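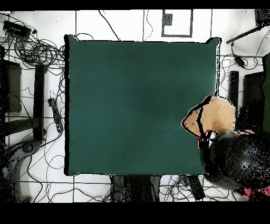

Sombat Srithong

Erngate Cloth Handling Kit: Frequently Asked Questions

These are the questions we get most often from labs and small shops thinking about the Erngate kit. If yours isn't answered, use the contact form and include your arm model.

What is in the kit?

A gripper, a mounting plate, a green work mat, a set of practice cloths and a license for the Estrella software. The arm is not included. Neither is the computer.

Does it work with the arm I already have?

Most six-joint arms with a standard wrist flange will take the plate. If your arm has its own control buttons on one of the links, you can keep using them for hand guiding while Estrella is paused.

What can it pick up?

Hand towels, washcloths, napkins and similar flat goods up to 500 grams. It will also handle a T-shirt, though folding one takes more demonstrations. We don't support bedding.

Does the cloth have to be laid out neatly first?

No. A crumpled towel in the middle of the mat is a normal starting point. Tan and other light colors on the green mat give the software good contrast. Dark green cloth is a poor choice.
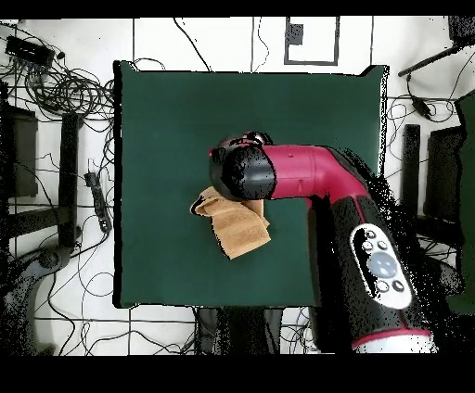 Issue 8

How many demonstrations does a new task need?

Plan on 500 for a simple pick and place and 1000 for a fold. You can record them over several sessions and merge the files later.

The camera view has speckles and missing patches near the arm. Is my unit faulty?

Probably not. Depth data often drops out along shiny or curved surfaces and at the border of the mat. Clean the lens and run the depth check in the Estrella menu. If whole areas of the mat are missing after that, send us the log.

Can I use my own mat?

Yes, if it is one plain color and lies flat. Run the color setup again afterward.

Do cables on the floor matter?

They don't affect the software as long as they stay off the mat. Keep them clear of the arm's reach and out of walkways.
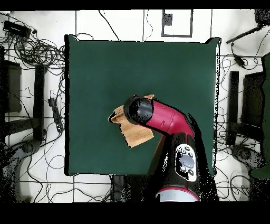 Orders and Support

How long does delivery take?

Kits ship from our Grinside warehouse within 5 working days. Orders placed in late December go out after the holiday break.

Is there a warranty?

The gripper and plate are covered for one year. Finger pads wear out with use and are not covered, but spares are sold in packs of 8.

Can someone set it up for us?

Sosa handles on-site installation and charges separately. Ask for a quote before ordering, as travel is extra.

Can I return it?

Unused kits can be returned within a month. Once the software license has been activated, we can refund only the hardware.

Last updated March 28, 2020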